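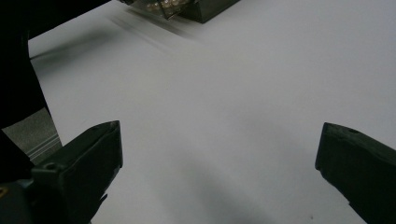 One reader says I'm mad to start a 2,000 piece with a toddler in the house, and that the Graltonitz puzzles lose their picture layer if you so much as breathe on them. Came in under last month's post. Fair enough on the toddler. Not sure I agree on the picture layer, so quick update while the kettle's on.

I've had mine since September. It's the harbour one, with all the boats and the grey sky that goes on forever. Paid $39 for it at Plimton, which I thought was steep until I saw what the online places wanted once you add shipping. Box is huge. Box is also a bit rubbish, the lid split at one corner the second time I opened it and it's been taped ever since.

But the pieces are good. Thick, nice snug fit, you can slide a whole section across the table and it stays together. I've had lifting on four pieces, all from the sky, and I'm pretty sure that was me leaving a damp mug on the lid with them underneath. Dab of white glue, a heavy book overnight, fine in the morning. You'd have to know where to look.

My real gripe is the colours. The poster in the box doesn't match. On the poster the water is a proper green and on the pieces it's closer to blue, so I spent a whole evening hunting for green bits that don't exist. Very annoying. The Dodmont ones never do this, what's on the box is what you get, but then Dodmont pieces are thin and they curl if the room's humid. Swings and roundabouts.

Sorting, because a few of you asked. I don't do trays by colour anymore. I do edges first like a normal person, then shape – anything with two knobs opposite each other goes in one tub, the odd ones in another, and the rest gets turned face up and left. It sounds slower and it is slower for the first couple of nights. Then you hit the sky and it saves you. 10 nights in and I've got the whole border, the lighthouse, most of the red boat and a good chunk of the jetty.

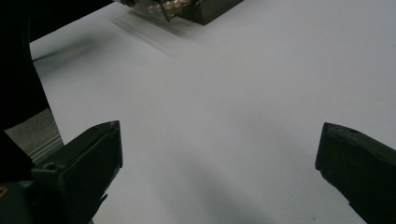 White tabletop, Tuesday

Where was I. The felt roll-up mat. Bought the Obura one, sent it back. It's meant to hold up to 2,000 pieces but rolled up mine came out with a ridge right through the middle and the jetty had come apart in three places. Might be OK for a 1,000. I've gone back to two sheets of foam board with a bedsheet over the top, slid under the couch by 7 every morning. Ugly, works.

Oh and missing pieces. I wrote to Graltonitz about the one edge piece I thought was gone and they were lovely, asked for a photo of the gap and said they'd post a replacment. Then I found it in my slipper. So now I have to write back and say sorry, which I keep putting off.

Next up is either the Dodmont bakery window (a 1,000, nice and easy, lots of cakes) or the second Graltonitz harbour, the night version, which looks like it's all black with a few lamps in it. Leaning bakery. If anyone's done the night one tell me how bad it gets, and if the poster matches this time.

Kettle's boiled ages ago. Back to the sky tonight, if teh small one goes down on time.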